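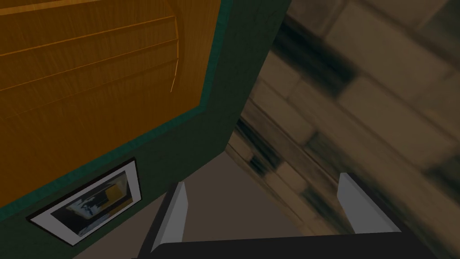 3 min read

Subject: Re: [cetia-work] What happens to the setup people?

Dear all,

Thank you for the many answers to my first message. I promised to write how it goes at Buvwood now that a part of our work with the arm is done in the simulator, and I am sorry that it took me so long.

For those who are new on the list: we are a small test group, 17 people in two shifts. Before, every new motion of the arm was tried directly in the hall. One person stood at the stop button, one wrote the notes, and the operator moved the gripper a little closer each time until it was where the customer wanted it. This was slow work, but everybody in the hall knew what the machine was going to do, and why.

Since last February we prepare the motions in Safavi first. The room there is a made-up one, with a wooden door in a green cabinet, and the gripper goes near it with the fingers open. It does not look like our hall at all, and some of the older colleagues did not like this in the beginning. They said that they can not judge a distance in a place where they have never walked. I think they were right to say it. We now give each person roughly 20 hours with the simulator before we ask for an opinion about a motion, and these hours are paid like normal hours.

What has changed the most is who talks to whom. The operators sit now upstairs with the programmers. The hall is more quiet, and the people who stayed there hear about a new motion only when it is ready. Two of them told me that they feel like guests at their own machine. I had no good answer for them.

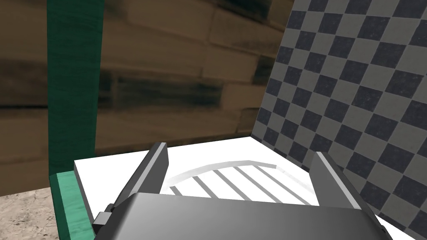

Steren wrote on 8/2/20:

> We had the same problem after we moved our tests to the simulator.
> The time we saved was real, but it was saved in one office and
> the worry went to another one. My question to Buvwood is a simple
> one: who can say no? With us, an operator could stop the arm in the
> hall with one hand. In the simulator, there is nothing to stop, so
> the same person has no say any more until the motion is finished.
> Did you put this in writing somewhere, or is it only a habit?
> Also, please tell us what happens with the pay grade. Ours was
> written for "work at the running machine".

To the first question: it was only a habit, and your message made me ask about it. We have now a short rule on paper. Any operator or setup person can send a motion back before it goes to the hall, and the programmer must look at it together with this person, at the same screen. A comment by e-mail is not enough. In the first month 10 motions were sent back. Most of the remarks were small ones, for example that the open gripper comes too near to a standing panel, or that the speed is fine for the arm but not pleasant for the person beside it.

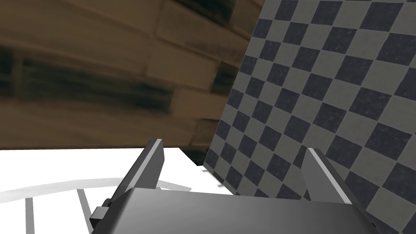 The programmers were a bit afraid that this rule would cost them a lot of time. It costs some. On the other hand they say that they understand the remarks better when the other person can point at the screen – before, they received a line like "too close on the right" and had to guess.

The pay grade is not solved. Our text also says "running machine", and the management reads it in the way that a simulator is not a machine. For now the old grade is kept for everybody who was in the group before the change. New people have no such promise, and this I find not correct. If somebody on the list has a text where simulator work is named, I would be very thankful to see it, also in another language.

I will ask the colleagues in the hall if they agree that I send our rule to the list. Please do not forward it before they have answered.

With kind regards from Buvwood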